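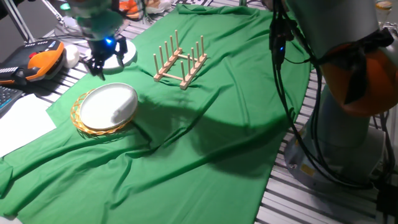 Part Two: Setting Up Your Family Countdown Box

Okay, you've read Part One, you've picked your celebration (birthday, last day of school, Grandma coming to stay, whatever it is) and the Rellix box is sitting on your counter. Let's get it going! I've set ours up for three birthdays and one very over-the-top half birthday, so these steps are the manufacturer's leaflet plus everything I scribbled in the margins.

Before you start

You'll need the box, the 21 little drawers, the pack of 250 prompt cards and a pen that doesn't smear. Give yourself an evening after the kids are in bed. I tried it once at 4 in the afternoon and had two helpers reading every card out loud, so there went the surprise.

CAUTION: The drawer pulls come off if you twist them, and they're small enough to be a choking hazard. Keep the box up high if you have a baby or toddler in the house.

Loading the drawers

1. Slide the drawers in with the numbers facing you, highest number at the top left. The countdown runs backwards, so drawer 1 is the day before the party.

2. Sort the cards by color. Blue cards are things to say ("tell us your favorite thing from this year"), yellow cards are things to do, and red cards are the ones that cost money or need a car.

3. Pull out every red card and be picky! I use two, and I put them both on weekends. A trip to the trampoline place on a school night is how you end up with a child crying in the tub.

4. Put one card in each drawer, folded once along the crease. If you fold it twice it springs open and jams the drawer.

5. Leave drawer 9 and drawer 15 empty for now. You'll fill them in step 7.

Note: If your celebration is closer than three weeks away, just skip the high numbers and start wherever you are. We started on drawer 12 last June and the kids didn't mind one bit.

Adding your own cards

6. Take the blank cards from the back of the pack and hand one to each grown-up who'll be at the party. My mother-in-law wrote a whole story on hers, front and back, in teeny handwriting – it's still on our fridge.

7. Pop those into drawers 9 and 15. If you have extras, double up in drawer 3.

8. Press the lid down until it clicks on both sides. It clicks on the left long before it clicks on the right, so keep pushing.

CAUTION: Don't put chocolate in the drawers if the box lives near a window or over the dishwasher. Ask me about drawer 6.

Opening time

9. Choose one time of day and stick with it. Breakfast sounds sweet but we were late for the bus every single morning, so now we open right after dinner.

10. Let the kids take turns, and write the turns on the chart inside the lid. The guest of honor gets drawer 1, no arguments.

11. Missed a day? Open both drawers the next night and do the shorter card. Save the other one for the car.

Note: Used cards go in the envelope marked Keep. We read ours back on the night of the party, once everyone's in pajamas and full of cake.

Refills and resetting the box are in Part Three.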